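To: Trirbridge Kitchen Swap list
Subject: Re: Plastic wrap, long boxes and where to put them

Hello all, and thanks for the kind welcome back in March. On the Memlow list someone wrote:

> I have 4 boxes of wrap and a drawer that won't shut.
> Do you keep yours flat or stand them up? And do you
> save the empties?

Flat, for me, every time. I used to stand mine in a Gitlow rack by the stove, and they tipped over whenever I reached for the salt. 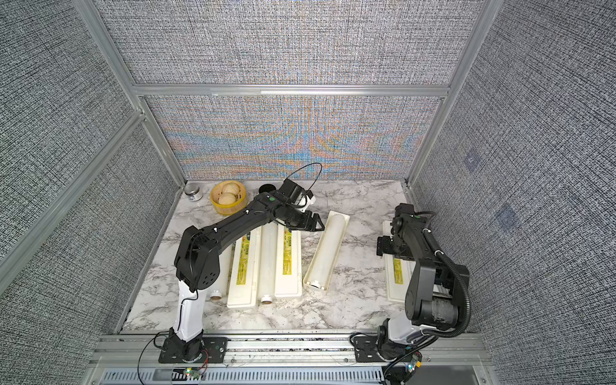

My mother kept hers in the oven, so I can't claim to come from tidy people. What I do now, after 7 years in this kitchen:

1. Lay the boxes side by side, front to back, labels where you can read them.
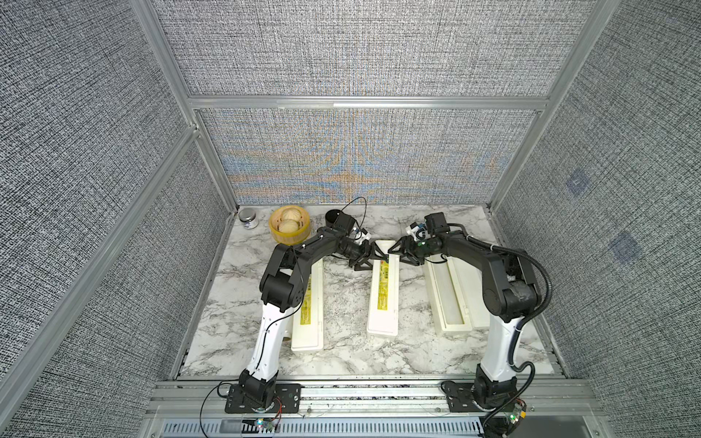

2. Give any refill roll a spot of its own. Mine is a 30 cm space beside the Kofler tins.

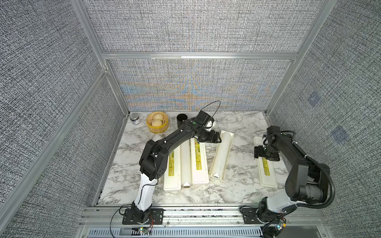 As for saving the empties, I say keep one and let the others go. It makes a good home for a bare roll, and an open white one like the tray next to the closed boxes would take straws or skewers too – I have chopsticks in mine.
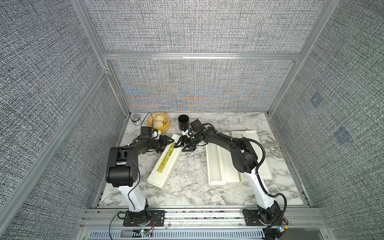
Small jars are another matter, and I've changed my mind on them three times. At present they live at the very back, in the corner, like the little glass one with the screw-top lid, and the long boxes get the room in front. Does anyone do it the other way around?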